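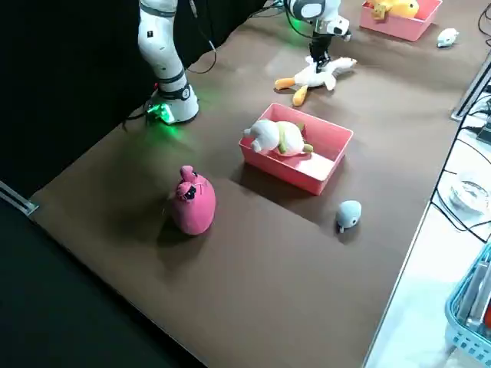 One reader asked whether the Wynne really drops its grip without warning, or whether we had a bad unit, and added that a pair bought in July had run for months with no trouble at all. We have now seen the fault on both of ours, so I would not call it a bad unit.

Wynne gripper controller, two-arm kit
Maker: Lovside
Price as bought: $2195
Supply: 24 V
Reviewed 2024-04-20

The kit is two control boxes, a shared stop button and a license for the Puvbridge software. Setup took us an afternoon. Wiring is clearly labeled and the manual is short, with one wrong page reference in the section on grounding. We use it for sorting soft toys into bins, a job with light loads and awkward shapes.

What went wrong

We ran 200 picks with the default settings. In 8 of them a gripper opened during the move and the toy fell short of the bin. The log showed no error. The software marked each of those picks as complete and sent the arm on to the next one. With plush toys that costs a few seconds. With glass or anything heavy it would be a safety matter. 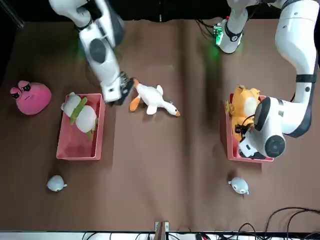
The stop button worries me more than the dropped picks. Pressing it halts both arms, as it should. Releasing it restarts them both at once, with no prompt on screen and no way to bring back one arm at a time. Think of a stop with one gripper down in the bin on the orange-yellow toy and the other just over the goose's feet. Anyone reaching in to clear the goose has two arms to watch – and the default restart speed is full speed. There is a slow restart setting, three menus down, switched off when the kit arrives.

Lovside answered our report in two days. They sent a firmware update that makes a lost grip show up as an error, and it works. The grip still opens now and then, but the arm stops and waits. On the restart they said only that they were looking at it.

For now we turn on slow restart, cut power to both arms before reaching over the table, and check the log by hand after every run.

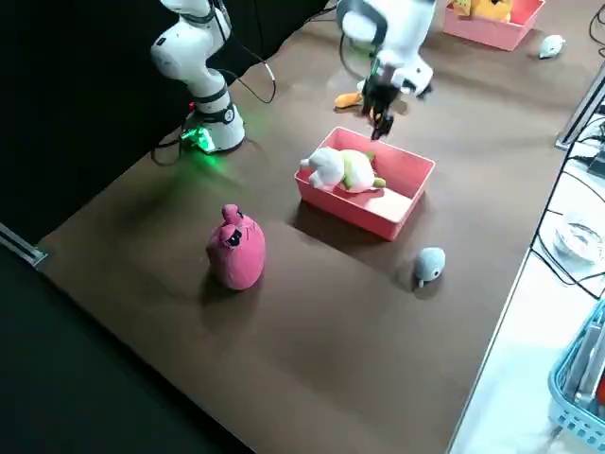 Should you buy it?

For soft, light objects, with the update installed, yes. Grip force is easy to tune and the fingers close evenly on odd shapes. The older Uvavberg box we used before was slower and noisier, but it asked for confirmation on each arm after a stop, and I miss that. If people work within reach of your table, wait until the Wynne does the same.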